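Plodska grip-hold fault

The Plodska grip-hold fault was a recurring failure in the gripper control software of Plodska, a two-arm tabletop sorting system developed by the automation firm Wunirer. The fault caused a gripper to keep closing on an object after it had already been grasped. It was first reported in August by the company Anden, which was testing the system on beverage cans, and led to changes in the software and in the rules for working near the arms. 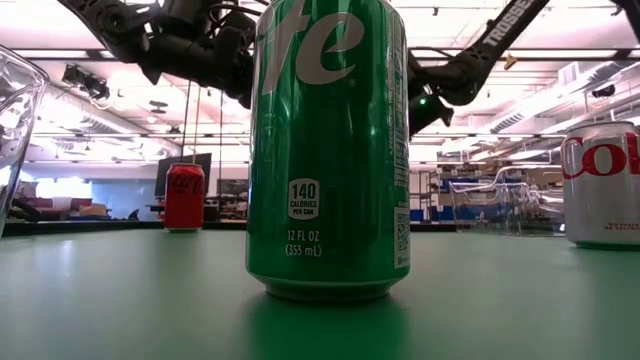
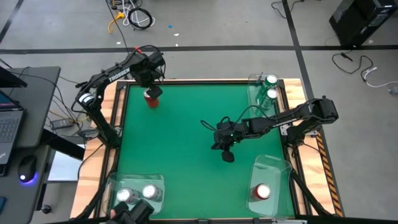

Can sorting with two robot arms over a green work surface.

Background

Plodska was designed to sort light, thin-walled containers into open bins by type. Drink cans were chosen as the main test object because they are cheap, easy to replace and quick to show damage. A full can resists a firm grip, while an empty one folds under a small sideways load. The two kinds look the same to a camera, and the system was expected to handle both with a single grip setting.

Each arm followed its own task list. A shared controller kept the arms from entering the same part of the table at the same time. The controller also decided when a grasp was complete, using the position of the gripper fingers and the current drawn by the gripper motor.

Description of the fault

In normal use, the fingers closed until motor current rose above a set limit, and the controller then ordered them to hold. When both arms finished a grasp within the same control cycle, only one hold order was sent. The other gripper went on closing until it reached its mechanical stop or the motor shut down from heat.

The result depended on the object. Empty cans were crushed. Full cans were dented and in several cases split along the side, spraying liquid onto the wrist and its wiring. The arm then continued its programmed path – often with the damaged can still in its fingers – and no alarm was raised. Operators at first blamed worn finger pads, and 21 pads were replaced before the pattern was noticed.

Investigation

Elba Retamal, a controls engineer at Anden, compared the operating logs with the list of damaged cans. Of 2,882 recorded grasps, 267 had taken place at the same moment as a grasp by the other arm, and all of the damaged cans came from this group. The fault was then reproduced on a second table by starting both arms on a timed signal.

A separate review by the safety consultancy Godoy dealt with the risk to staff. It found that the emergency stop cut power to the arms but left the grippers in their last state, so that a trapped finger would not have been released. No injury was reported. The review also criticized the practice of reaching into the bins between cycles while the arms were paused.

Correction

Wunirer issued a software update that gave each gripper its own hold order and placed a fixed limit on closing time. A gripper that passed this limit opened by ten millimeters and stopped the arm. Anden accepted the update after 1,000 paired grasps without a repeat of the fault.

The emergency stop was rewired so that the grippers relaxed when it was pressed. This change had a drawback, as any can being carried was dropped, and full cans were withdrawn from unattended runs for that reason.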